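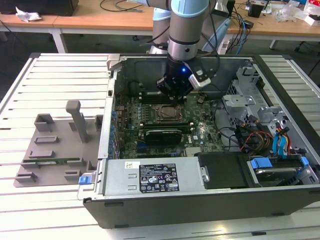
The gripper over the memory slots of our old Dell, with the fixture on the left.

I did not write here since March, so I will tell what I am doing these weeks. We are recording demonstrations for a memory task. The arm should take a module and put it in the slot of an open desktop computer. Later, a policy will learn from these recordings.

My goal was 60 good episodes for the first set. I have now 46. In the beginning I threw away nearly half of what I recorded, and most of the mistakes were mine. I moved too fast close to the board, or I stopped in the air to think. Noelia Sepúlveda looked at my first files and told me that the pauses are worse than the slow movements, as the model also learns to wait. After this I practice the path one time without recording, and then I start.

The fixture is version 3. Kofi Amegashie printed it for us, with higher blocks, so the fingers can go lower on both sides of the module. With the old one I often touched the plate.

What I still don't like is the position of the case. I kept it in the same place for too many episodes, and Gadisa Zeleke is right that this is not enough variety. For the last 14 episodes I will turn it a little each time, and I will also change the light – the metal inside reflects a lot in the afternoon.

I save the failed attempts in a separate folder called Dullport. Maybe they are useful later for teaching the recovery, but first I must label them, and I have not started with that.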